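Kolero Computer Reuse Group
Minutes of the regular meeting, 24 August 2024

The meeting opened with nine members present. Minutes of the last meeting were approved with one correction: the Konex order was for thermal paste, not cable ties.

Towers. Nerker has offered 25 more office towers, free if we collect. Agreed to accept, provided the drives are wiped or pulled before they leave the building. Storage is tight, so the stripped cases by the door go to the scrap yard first.

Workbench. Members asked that cases be worked on lying flat with the side panel off, and that pulled drives and cards stand in the grey holder at the left of the table -- loose parts have been getting mixed up between machines.
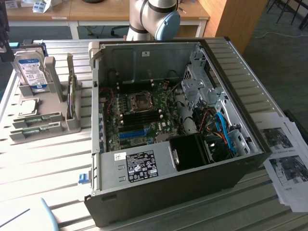
Memory and processors are still the main shortage. A board with an empty socket and empty slots is to be kept if it looks sound, and tagged with what it needs. Power supplies stay in the case until tested.

Money. The balance is $400. Agreed to spend up to $300 on used memory from Tipoki. One member voted against and would prefer to wait for the November sale.

Other business. The key to the back cabinet is missing again. Whoever has it, please return it within 48 hours.

Meeting closed. Next date to be sent by email.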